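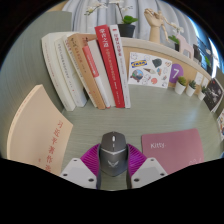
The season pass arrangements for Bamville have now been published, and several readers have written to ask how they differ from those of last year. I have read the terms in full and set out the main points for families who intend to visit the park more than once this summer.

The standard pass is again issued by Fundia, which took over ticketing from Stama at the close of last season. Passes bought through Stama remain valid until their printed expiry date and need not be exchanged. A holder who wishes to add a child to an existing pass must, however, open a new account with Fundia and quote the old pass number when doing so.

Children under four are admitted without charge when accompanied by a paying adult. Proof of age is requested at the gate on the first visit only. A passport or birth certificate is accepted, as is a clear photocopy of either. Grandparents and childminders may bring a child on a family pass provided that they have been named on the account beforehand. Up to two such persons may be named, and changes during the season are not permitted.
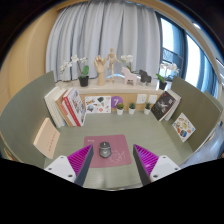 Bamville, 30 Apr 2019

The park has confirmed that the Carrilho water garden will open with the rest of the site this year. It was closed to the public throughout last August while the paths were relaid. Entry is included in every category of pass, although numbers are limited to 800 visitors at any one time. Once that limit has been reached, a queue will be held at the lower bridge.

Seung-woo Bae, who manages visitor services, was kind enough to answer my enquiry about parking. The main car park has 2,480 spaces, and a further 1,000 are available in the north field in dry conditions. Pass holders pay nothing in either. Coaches must use the eastern entrance and should be booked in at least one week ahead.

I would add one observation of my own. The picnic lawn behind the carousel is considerably quieter than the one beside the lake, and the drinking tap there has been repaired. Families with pushchairs should approach it from the rose walk, as the other path still ends in steps.

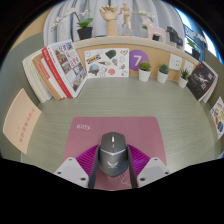 Replacing a lost pass

A lost pass may be replaced at the main gate office on payment of £23. The holder must attend in person and bring photographic identification. The original pass is cancelled at once and cannot be reinstated if it is later found. Replacements are not issued by post.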